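The Loan

Jalus Athletic sold their only striker on the morning of 24th April, and by lunchtime Agnes Aitken had already been asked to explain it on local radio.

"We haven't sold him," she said. "We've loaned him with an obligation to buy."

"So you've sold him."

"In installments."

She was the general manager, a title she had been given in place of a raise. The striker was Rommel Mangubat, who had scored 8 goals that season, which at Jalus was considered showing off. Vestorix wanted him for the playoffs. Vestorix had a stadium with a roof and a man whose whole job was the grass.

In return Jalus got 500 in cash for travel expenses, first refusal on a set of used training bibs, and a goalkeeper named Sum-yee Wei, on loan until November, who arrived on the bus with one bag and a sandwich.

"We have a goalkeeper," said Siham Salem, the coach, watching her cross the parking lot.

"Now we have a better one."

"Who's going to score?"

Agnes said the league was full of teams that didn't score. Siham said yes, they were the ones underneath the line. The league was mixed and semi-professional, and the semi was doing most of the work.

Training that evening was quiet. Wei stopped everything. She stopped shots, crosses, a back pass, and a dog. The other players, who had grown used to the warm feeling of seeing a ball go in at one end or the other, started to look depressed. Elif Naz Güneş, the captain, hit one from the edge of the box that was still rising when Wei picked it out of the air like a coat off a hook.

"Can she go up front?" Elif asked.

"She's a goalkeeper."

"She's the only person here who knows where the ball is going."

Siham wrote this down.

They played Sönmez on the last day of the season, needing a draw to stay up. It rained the way it does in towns that have spent their drainage money on a fountain. With 51 minutes gone it was still nothing-nothing, and Agnes, up in the stand, allowed herself to open the peanuts. Then the Jalus left back tripped over the corner flag, landed on the Jalus center half, and took him out of the game as well.

"Substitutes?" the referee asked.

Siham looked along the bench. There was the old goalkeeper, and there was a bag of balls.

So the old goalkeeper went in goal, Wei put on an outfield shirt, and Jalus finished with ten. She trotted up to the front line and stood there with her gloves still on.

"Take those off," Elif told her.

"My hands get cold."
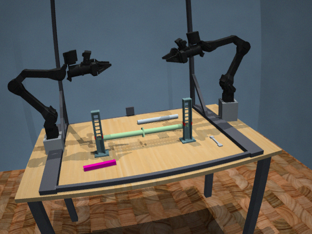
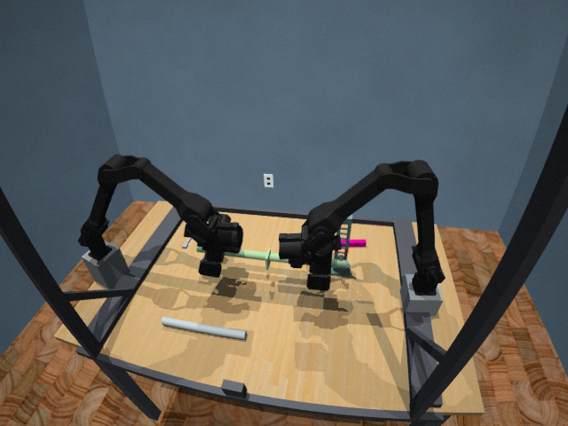 The ball didn't come near her for a long while. When it did, it came out of the clouds, a clearance from Elif with snow on it, and every person in the ground saw Wei's arms start to go up. You could hear Siham from the street. Wei got as far as her shoulders, remembered who she was that day, and headed it instead. It went in off the post, the keeper, and the post again.

Sönmez equalized 5 minutes later. The old goalkeeper said he'd been unsighted, though he did not say by what. One-all was enough.

Agnes's phone rang before she had reached the stairs. It was the man from Vestorix. Mangubat had pulled something getting off the team coach, he said, and they were short up front, and he understood there was a clause about recalling Wei.

"As a goalkeeper," said Agnes.

"Does it say that?"

She said she would have to find her copy. Then she went down to the locker room to see if anyone had a lighter.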